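Brivska Open Doors, Part Two: The Cable Hall

By the time I got to the Ranasinghe building I had already been through two of the Brivska open day stops and eaten a pretzel the size of a steering wheel. Admission was free, the parking was 15 dollars, and the building is at 368 Bralleo Street, up a ramp I walked past twice. The map called this stop "Tidy Benches." I went in expecting brooms.

What you get is a pale wood table, a teal basket and black cable, under a ceiling high enough to have its own weather.

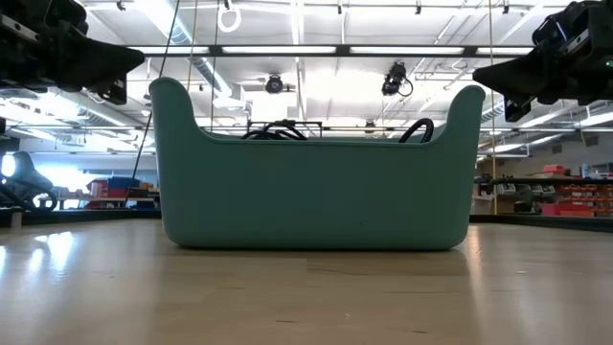
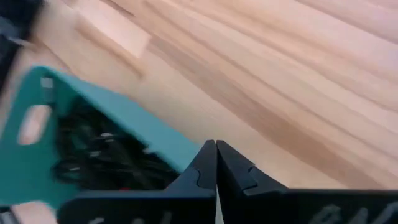
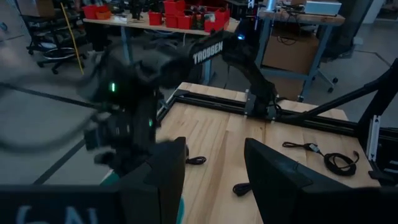
I stayed far longer than I meant to. At home I have a drawer of cables that I open only to add another one, and I have been known to buy a new charger to avoid looking in it. My mother had the same drawer, and I suspect some of the contents are hers.

The handout, printed on both sides of a very orange sheet, was written by somebody with strong feelings. Coil in loops as wide as your hand. Never wrap around the elbow (I have wrapped around the elbow since college). Put the connector on the outside of the coil so you can tell what it is before you pull. One basket per kind of cable, and when the basket is full, get rid of something -- no second basket. I folded it neatly and have since lost it.

There's a gift counter by the exit, naturally. Drona baskets in three sizes, 49 dollars for the set, which seems steep for something I'd be filling with cords to phones I no longer own. I bought the set.

Coffee was in the annex next door, weak but hot, with a decent lemon bar. Restrooms are downstairs and the signs for them are not. If you go in October, when they do this again, come before eleven. The line at noon ran back past the ramp, and the pretzel stand had closed.

Next stop was the water tower, 368 steps according to the plaque. I took the plaque's word for it.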